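Contra a pressa de podar

Todos os anos, mal passa o frio mais forte, começam a ouvir-se as tesouras nos quintais da minha rua. Podam-se roseiras, figueiras, oliveiras, sebes, e com frequência poda-se também o que não precisava. Tenho um terreno pequeno, com trinta e poucas árvores de fruto, e durante muito tempo fiz o mesmo. Hoje acho que a maioria de nós poda demais, e que o hábito vem mais da vontade de ver o jardim arrumado do que das necessidades das plantas.

Uma árvore vive das folhas. Cada ramo que se tira é superfície que deixa de trabalhar na primavera seguinte, e cada corte grande é uma ferida que a árvore tem de isolar. Quando se retira de uma só vez um terço da copa, a resposta costuma ser uma explosão de rebentos verticais, os ladrões, que não dão fruto e fazem sombra aos que dão. No inverno a seguir há mais para cortar, e o dono conclui que a árvore «pede» poda. Vi isto acontecer com uma macieira minha, que apanhou três podas severas seguidas e deixou praticamente de produzir.

Foi Andor Rácz, que tem um pomar de 2430 metros quadrados encostado à estrada de Kavolley, quem me convenceu a parar. Disse-me para não tocar na macieira durante dois anos, tirando só a madeira morta. Custou-me. No primeiro verão a árvore estava feia, cheia de varas. No segundo, parte dessas varas tinha vergado com o próprio peso e apareceram gomos de flor. Em outubro colhi duas caixas.

Não defendo que se largue tudo ao acaso. Os pessegueiros frutificam em madeira do ano anterior e sem poda envelhecem depressa. A vinha é outro caso, e quem a deixa solta acaba com muita parra e pouca uva. As árvores novas precisam de formação nos primeiros anos, quando os cortes são pequenos e cicatrizam bem. O que contesto é a poda por calendário, igual para todas as espécies, feita porque chegou a altura.

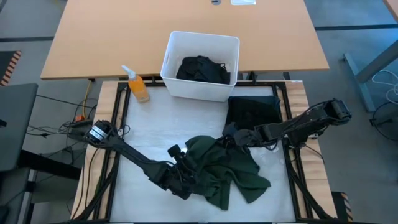
Dois braços robóticos sobre uma peça de tecido verde-escura.

Também pesa a questão das ferramentas. Uma motosserra leve compra-se hoje em qualquer superfície comercial, e quem a compra quer usá-la. Com um serrote de mão pensa-se antes de cada ramo, porque o braço se cansa. Nas árvores adultas voltei ao serrote e à tesoura, que limpo com álcool quando passo de uma planta para outra, e o monte de lenha no fim do dia ficou bastante mais pequeno.

Ernő Vincze, com quem discuto isto há anos, acha que exagero. Diz que uma copa fechada acumula humidade e traz fungos, e nisso tem razão, sobretudo em terrenos baixos como os de Bristlow, onde o nevoeiro fica até ao meio da manhã. Mas para arejar uma copa bastam muitas vezes quatro ou cinco cortes bem escolhidos – um ramo que cruza outro, um que cresce para dentro, um partido pelo vento. Decapitar a árvore a dois metros do chão é outra coisa, e os dois chamam-se poda.

O pior exemplo está nos espaços públicos. Os plátanos do largo foram reduzidos a cotos mais uma vez, em março de 2025, e vão passar boa parte da primavera sem dar sombra a quem espera o autocarro. A madeira exposta apodrece por dentro e os ramos novos nascem mal agarrados. Quem quer árvores mais baixas devia ter plantado espécies mais baixas. Uma poda destas sai cara e tem de ser repetida.

A quem está agora de tesoura na mão, sugiro que comece pela madeira seca e pare um bocado antes de passar ao resto. As ameixeiras, se já rebentaram, podem ficar para depois da colheita.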